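Faneck Dewulf LLP
About the Firm
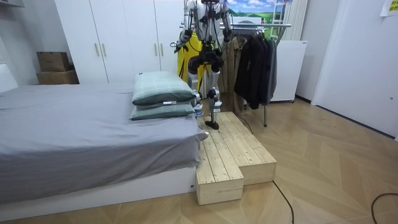 Faneck Dewulf LLP is a civil law practice concentrating on estate administration, probate litigation and guardianship. The firm represents executors, trustees, beneficiaries and family members in contested and uncontested proceedings, and advises individuals and closely held businesses on the planning documents that govern the transfer of property at death or upon incapacity.

The practice was established by Jérémie Vasseur and Anong Boonchu, who had previously worked together in the trusts department of a larger firm. It has grown to seven attorneys and a support staff that includes two paralegals with long experience in fiduciary accounting. To date the firm has opened and closed 2,186 estate files, ranging from small estates handled by affidavit to administrations involving real property in several states.

Our Practice

Estate administration remains the largest part of the firm's work. Our attorneys prepare petitions for probate, give notice to creditors and heirs, assemble inventories, prepare interim and final accountings, and represent the personal representative at all required hearings. Where an estate includes an operating business, we coordinate with the company's accountants and corporate counsel.

The litigation group, led by Tadeo Cabral, handles will contests, petitions to remove or surcharge a fiduciary, disputes over the construction of trust instruments, and claims involving undue influence or lack of capacity. Mr. Cabral and his colleagues appear regularly in probate court and have argued appeals arising from those proceedings. Many of these matters are resolved through mediation, and the firm prepares each case for trial until a signed agreement is in place.

Sylvie Kowalchuk directs the guardianship and conservatorship practice. She represents petitioners and, by court appointment, persons who are the subject of a petition. Her work also includes annual reports, requests for the sale of a residence, and the restoration of rights when a guardianship is no longer warranted.

Client Service

Each matter is assigned to a responsible attorney, who remains the client's principal contact from the first meeting until the file is closed. Fee arrangements are set out in writing before work begins. Hourly, fixed and court-approved statutory fees are used, depending on the nature of the engagement. Telephone calls and written inquiries received before 5 p.m. on a business day are acknowledged the same day.

Hervé Coste, the firm's administrator, oversees intake, conflict checks and billing. Prospective clients are asked to provide the names of all interested parties when requesting an appointment so that a conflict check may be completed in advance.

Community and Professional Service

Attorneys of the firm contribute up to 200 hours of pro bono service each year, principally in guardianship matters involving adult children with disabilities. A free clinic on powers of attorney and health care directives is held at our offices one Thursday evening each month. Registration is required and may be made through the front desk.

The information on this page is general in nature and does not constitute legal advice. Contacting the firm does not create an attorney-client relationship.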